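How Cardboard Is Made

Cardboard is one of the most common materials in the world. It carries fruit to markets, books to schools and shoes to stores. Most people use it every day without thinking about where it comes from. This page from the Nimik Museum of Paper explains how a box begins, how it gets its strength and what becomes of it afterward.

From Trees to Pulp

Nearly all cardboard starts as wood. Many cardboard makers prefer softwood trees, such as pine and spruce, which grow tall and have long fibers. A fiber is a very thin thread inside the wood. Long fibers hold on to one another well, and this makes the paper tough.

At the mill, the bark is removed and the logs are cut into small chips. The chips are cooked with water and chemicals in a large tank. Cooking loosens the natural glue that holds the wood together, which is called lignin. The soft, wet mixture that remains is called pulp.

The pulp is spread in a thin layer over a moving screen. Water drains through the holes, and the fibers settle into a flat sheet. Rollers press out more water, and heated cylinders dry the sheet. The finished paper is wound onto a roll. At the Minja mill, which supplied the samples in our gallery, one roll can weigh 1,000 kilograms. That is as heavy as a small car.

The Secret in the Middle

Look closely at the torn side of a shipping box. There are two flat sheets with a wavy sheet between them. The flat sheets are called liners. The wavy sheet is called the medium, and its waves are called flutes. Paper that has been shaped in this way is described as corrugated.

The waves are made by a machine with two large rollers. Each roller has ridges, like the teeth of a gear. Steam softens the paper, and the ridges press it into shape. Glue made from starch, often from corn, is then placed on the tips of the waves, and the liners are joined to them.

The waves form a row of small arches. Builders have used arches in bridges for thousands of years, as an arch spreads weight toward its sides. The air between the waves also helps. It gives the box a soft cushion that protects whatever has been packed inside.

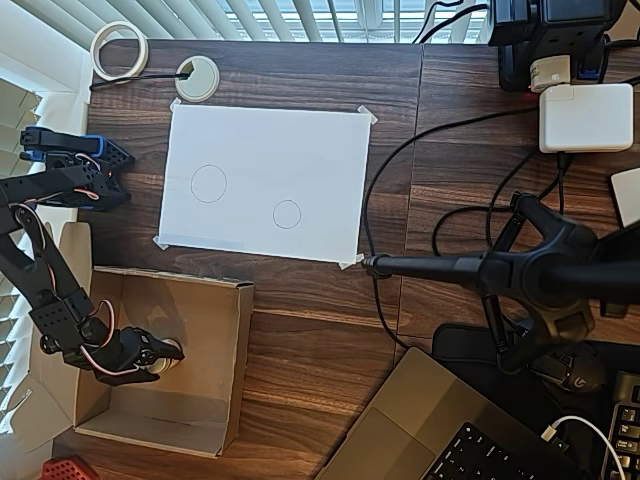

Cluvby wrote to the museum to ask why a strong box becomes weak when it is left out in the rain, and whether it gets its strength back after it dries. Water moves in between the fibers and loosens their hold on one another. It can also soften the glue. A box that has dried may feel firm again, but the waves inside have often been crushed, and they do not spring back.

Using Fibers Again

Cardboard can be recycled. Used boxes are pressed into bales and taken to a mill, where they are mixed with water until they turn back into pulp. Tape, staples and other unwanted pieces are removed. The clean pulp is then made into new paper.

Fibers become shorter each time they are recycled. For this reason, mills often add some new fibers to the old ones. Cardboard with a lot of food or grease on it can cause problems, so check the rules where you live before placing it in a recycling bin.

The recycling center in Indosero collected 690 bales of cardboard last year. February was its busiest month.

Try It Yourself

You will need two sheets of paper, two stacks of books of the same height and some coins.

Lay one flat sheet across the gap between the books, like a bridge. Place coins on it, one at a time, until it falls. Now fold the second sheet back and forth into narrow pleats, like a fan. Lay it across the same gap, with the pleats running from one stack to the other, and add the coins again.

Write down how many coins each bridge held. You may also wish to try wider pleats, or to glue a flat sheet to the top of the folded one.

Words to Know

Corrugated: shaped into ridges or waves.
Fiber: a very thin thread, such as those found in wood.
Liner: the flat outer sheet of corrugated cardboard.
Pulp: a wet mixture of fibers used to make paper.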